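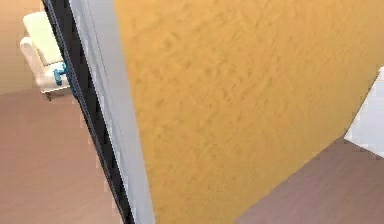 Slide 4. Simulated apartment, yellow panel very close, cream armchair out of reach.

Leave it up for a moment. Let them tilt their heads.

So this is our door-opening task in Vedunel, the simulator we use before anyone is allowed near the real hardware in Dison. The operator drives the arm with a hand controller and sees what the robot sees. On this slide, that means a great deal of yellow. There's a small teal thing over on the left, next to the armchair. Keep an eye on it. The operators wish they could.

Numbers: 1396 demonstrations recorded, 30 operators, 40 minutes of practice each. Say the practice time slowly. We thought it was generous.

What people do in their first session: drive straight at the door, lose sight of the handle, then back up and apologize to the headset. We kept those runs. The policy learned from them, and for 2 weeks in June it backed up before every door with what I can only call good manners.

(pause, water)

Hand guiding, for comparison. You hold the arm and walk it through the motion. Your own eyes do the looking, so nobody gets lost. The catch is that your body is now in most of the camera data. Mention the Brarnommont trials here if we're on time. Skip if not.

Ask the room: should the operator get a second view the robot doesn't have? Expect an argument. Mladenović slide is next, with the success curves. Don't read the axis labels out loud again.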